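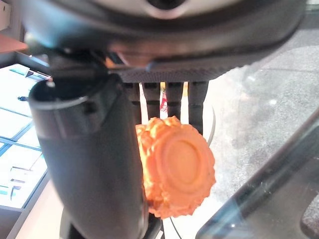 An orange something, held up. Photo: Kristýna Vondráček

I have a soft spot for the fake pineapple. Go ahead and laugh, my sister does! She thinks fruit in a bowl should be fruit you can eat, and that anything else is what you find in a dentist's waiting room. I've had mine for 18 years (it came with me through 4 apartments) and I'd still grab it before the good lamp.

My case is simple. A glass table is a hard thing to live with. It shows every streak, it throws the ceiling lights back in your face, and whatever you set on it had better be able to hold its own.
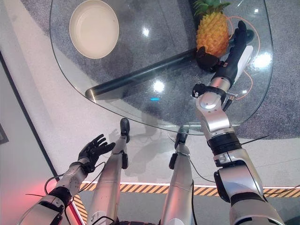
Page last changed: September, 8:20 p.m.

So you need something with a bit of nerve. A cream bowl by itself is nice, sure, but it's a whisper. Put a pineapple next to it, with that spiky green top, and suddenly the table looks like somebody lives there. Next to it, mind you. I used to keep mine in the bowl like everyone else and it looked like a hat on a plate.

My sister bought real ones for a while, to prove a point. They smelled wonderful for a few days and then there was the sticky ring, and the little flies, and me with the vinegar at night.

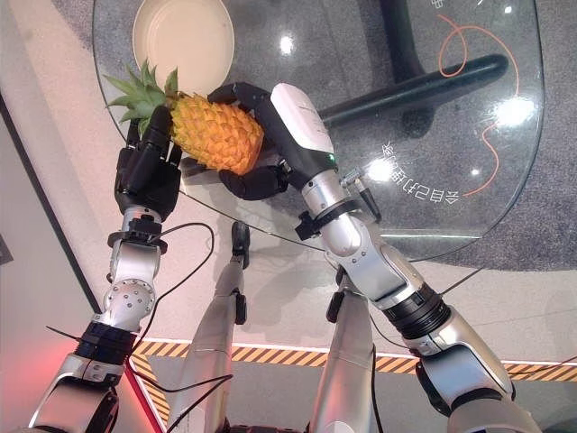
And a pretend one you can pick up and move whenever you feel like it! I shift mine all the time, over by the edge, back to the middle, on its side when I'm tired of it standing up. There's a woman at the Gurkovberg flea market who sells plastic lemons by the bag, and I'd defend those too, though maybe not the grapes. Grapes collect dust like you wouldn't believe.

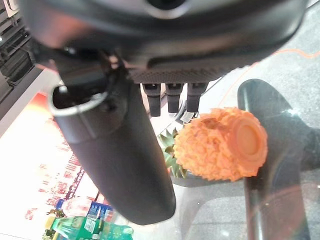 Lying down, leaves to the left, on clear glass.

If yours still has its label on, leave it. I peeled mine and it took the paint with it.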